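A visit to the Saarela house fair in October

I went to the Saarela house fair for the second time this October. Last year I only had one hour before my bus, and I saw almost nothing except the bread stand and the queue for the bread stand. This time I came in the morning and stayed until they began to fold the chairs.

For those who do not know it, Saarela is an old school building at the end of a village street, and once a year its rooms are filled with things from kitchens. Some rooms are for selling, some are for showing, and in a few rooms people are doing housework in front of the visitors. When I explained this to my family they did not believe that somebody would pay for it. The ticket costs 5 euros and you can go in and out all day with a stamp on your hand. My stamp was a green spoon and it stayed on for three days.

The first room after the entrance belongs to Dumer, a small workshop which repairs enamel pots. They had a long table with pots before and after repair. I had thought that chipped enamel is the end of a pot, and for cooking it mostly is, they told me, but a bread bin or a milk can may be saved. I brought with me the lid of my grandmother's soup pot, wrapped in a towel. The man at the table turned it several times under the lamp and said they can do the outer side but not the inner side. I left it there. They will send it by post before Christmas and I paid half of the price.

Next to Dumer there was a room only with dish towels. I went through it quickly, but I can say that the linen ones were good and too expensive for me.

On the second floor are the rooms which I like the most. They call them "the small kitchens". Each one is a corner of a home, with its own wall covering and floor, and there are ordinary things left in it as if the people of the house have just gone to answer the telephone. The printed guide says that 929 objects were brought in for these rooms, mostly lent by families in the area, and some of them came from quite far away. You can stand very near, but a sign asks you not to step on the floor of the corner.

I spent the longest time at the washing-up corner. I liked it because the dishes were low on the floor in a plastic basin, the same way as we washed them at my aunt's place in summer, when the sink was full of cucumbers or berries. The wall had apples printed on it, red and coral, with green leaves. My aunt had pears. It is surprising how much a wall like this changes the feeling of a room, and I noticed that many people lowered their voice when they came to it.
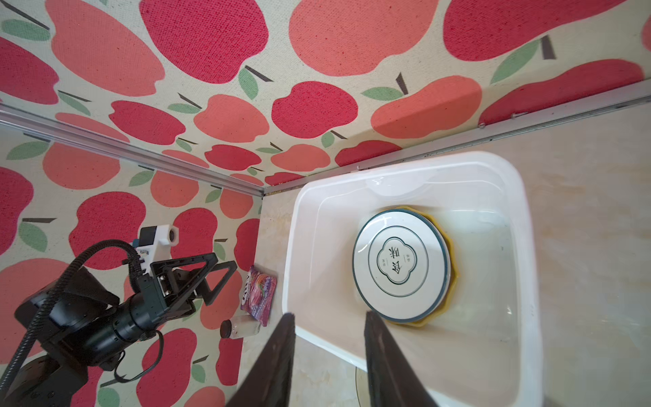 The washing-up corner: two plates in the white basin, under the apple wall.

The upper plate is white with a dark teal band on the rim, and in the middle it has a kind of cloud with big Chinese characters. I cannot read Chinese, and the guide did not translate it. A woman beside me thought that it came from a restaurant, but she was also guessing. Under it lies a yellow plate with a wavy edge, and this is the one I would take home if it was allowed. I have been looking for yellow plates since spring. In the shops they are always either too pale or they have the color of mustard.

There are also small things on the floor near the basin, a purple snack packet and a little bottle with a brown cap lying on its side. I like that they were not tidied away. In my own kitchen there is always something on the floor which should be somewhere else, and I usually see it only when I kneel down for another reason.

After the small kitchens I had lunch in the yard. The choice was pea soup or a potato pie, and I took the pie. It was good but the middle was still cold. The coffee was included if you brought your own cup, and I had forgotten my cup, so I bought one from the Skotberg stand for this purpose. It is brown and a bit heavy. The Skotberg people make everything in the same brown, and they told me that they have used one glaze recipe for 70 years.

At two o'clock there was a demonstration of washing without running water, in the old gymnasium. I recommend it, even if the title sounds dry. They used two basins, one with soap and one with clean water, and the order was glasses first, then spoons, then plates, and the pans at the end. I knew this order from home. What I did not know is that you should turn the plates on their edge in the second basin – the soap goes down from both sides and you need much less water. I have tried it since and it works well with flat plates, not so well with deep ones.

The last hour I used for the sale in the cellar, organized by Gedus, who empty old houses and sell what is left in them. You must be patient there. The boxes are not sorted and the light is weak. I found two forks that match mine and a cake tin with a good lid. I did not find a yellow plate.

On the way out there was a board with the number of visitors from last year, 3,735, written in chalk. I think this year it will be more, because already at noon the parking field was full and the cars stood along the road up to the church. If you go by car, come before ten. The bus stops almost at the gate, but the last one back leaves at 17:40, and the driver does not wait.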